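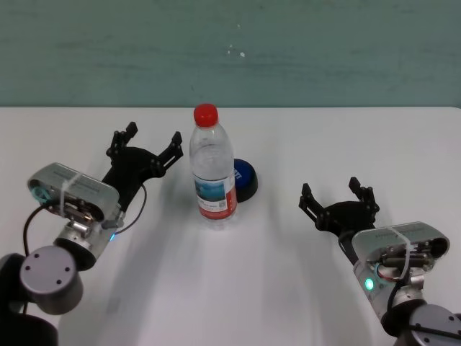 Can I use the desk buzzer if there's a drink on the table next to it?
Keep any drink an arm's length off, lid on, and wipe the table before you put the buzzer back. The base isn't sealed, so a spill goes straight in round the rim.

Ticket: sorry button, meeting table, keeps cutting out
Raised by: Gunvor Aasen
Picked up by: Issa Hamdan
Site: Plurmont, first floor
Status: open, waiting on part

09:10 Gunvor
Button plays half the word then stops. Sometimes nothing at all. Was fine before the August visitors. Someone had left a bottle of water right up against it, dont know if that's anything to do with it. Table felt damp underneath when I moved it.

09:25 Issa
Will look before lunch. Please don't press it again till I've had the bottom off. Is it the Jarkier one or the older Plosen? Sticker should be on the underside.

09:31 Gunvor
Jarkier. Bottle is still there, didn't want to bin someone's drink. 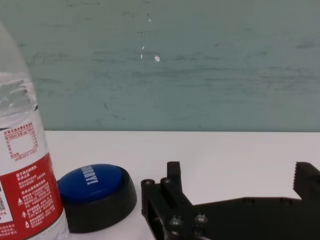 Button and bottle on the table, SORRY! side up.

11:40 Issa
Had it apart. Notes:
– batteries OK on the tester, swapped them anyway, same fault
– contacts a bit green on one side, cleaned with a cotton bud
– speaker wire looks fine, wiggled it, no change
– spring under the dome is sticky. Comes up slow on one side, so the switch never properly lets go

Put back together. Worked ten presses in a row, cut out on the next. So better, not fixed.

11:52 Kyung-hwa Yook
Could be sugar? We had squash on that table for the birthday thing. Plain water wouldn't make it stick.

11:58 Issa
Good point, smelt faintly of orange now you say it. Water's probably off the hook then. Will rinse the dome and spring in warm water, just the plastic and the spring, NOT the board, and leave in bits overnight on kitchen roll.

14:15 Joon-young Um
Is this worth it, can't we get another. Need it for the quiz.

14:20 Issa
Asked Seol. They've got the spring and switch as a kit, whole button is out of stock. Kit ordered, 2 in the pack so we'll have a spare. Use the hand bell for the quiz pls.

Next morning, 08:50 Issa
All dry, reassembled. Dome moves freely now. Sound still drops on a light press, fine on a firm one. I reckon the switch itself is worn so leaving ticket open till the kit turns up.

In the meantime
– press in the middle, not the edge
– if it stops halfway, let go fully, wait, try agian
– don't take the bottom off yourself, one of the screws is nearly rounded
– bottles go on the side shelf, cups too

09:05 Bok-nam Tak
Can we have the volume down while it's open, can hear it through the wall

09:07 Issa
No volume on this model. Bit of tape over the speaker holes does it. Will do that when I fit the switch.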